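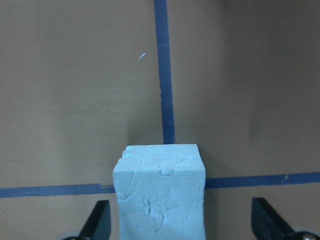 Orsolya Kun
Lead author; Materials and Play Studies, Tornstead

3.2 Blocks and grid

We came to foam late in the project, and it quickly became our favorite material. The first Lirlow sets were hardwood, with crisp edges and a pleasing weight, but every block of a given color looked the same as its neighbor. Foam is different. It dents, it flakes at the corners, and after a few sessions each block has a face of its own. For a study of how people tell similar objects apart and put them back where they belong, that was a gift!

The full set holds 30 foam blocks in several colors. Each was given a short written record before the first session, with notes on edges, corners and surface marks. The same person, Shahram Ghorbani, wrote all of the first records, and I repeated them at the end without looking at his. Across both rounds we logged 2923 separate marks, sorted into four kinds: cracks, dents, chips and raised spots. Hairline cracks were by far the hardest to agree on. Two people can look at a pale blue block in the same light and trace quite different networks on it, so we settled on counting a crack only if it could be followed with a pencil tip for its whole length.

The light colors were the richest to work with. On them, a shallow dent throws a shadow that is easy to pick out when the light comes from one side, and a chipped edge can turn almost white (Figure 3). The top edges deserve special mention. We had expected the corners to matter most, but people who were asked how they knew a block usually talked about its top — a step, a ledge, a bump they had felt with a thumb. 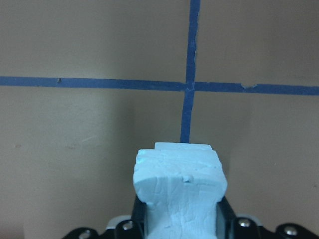 Figure 3. Light blue foam block with a stepped top and a chipped left side. Crossed strips of blue painter's tape behind.

The grid was laid by hand with blue tape. We tried printed lines in the pilot and were happy to give them up. Tape can be lifted and moved between rooms, and its small faults proved useful in their own right. A torn nick or a ragged crossing gave people a landmark, and several used these to remember a cell long after they had lost count of rows. We therefore left such faults in place and noted them on the plan of the grid, following the marking scheme that Hashemi had used for floor layouts.

Placement was scored by cell, with a separate code for blocks that rested on a line. This second code turned out to be needed more often than we had guessed. Of 489 placements in the main sessions, about 15 percent touched tape, and a block on a crossing can be claimed by four cells at once (Figure 4). We scored these as "line" and kept them in the analysis.

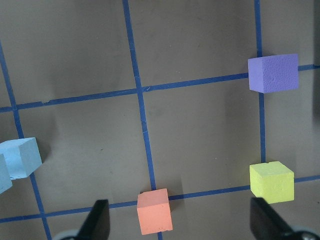 Figure 4. Foam blocks on the taped grid. The purple block covers a crossing; the yellow-green block sits just above the lower horizontal line.

Blocks that lost a whole corner during the sessions stayed in the set, and their records were updated the same day. Crumbs were brushed off the grid between rounds with a dry paintbrush.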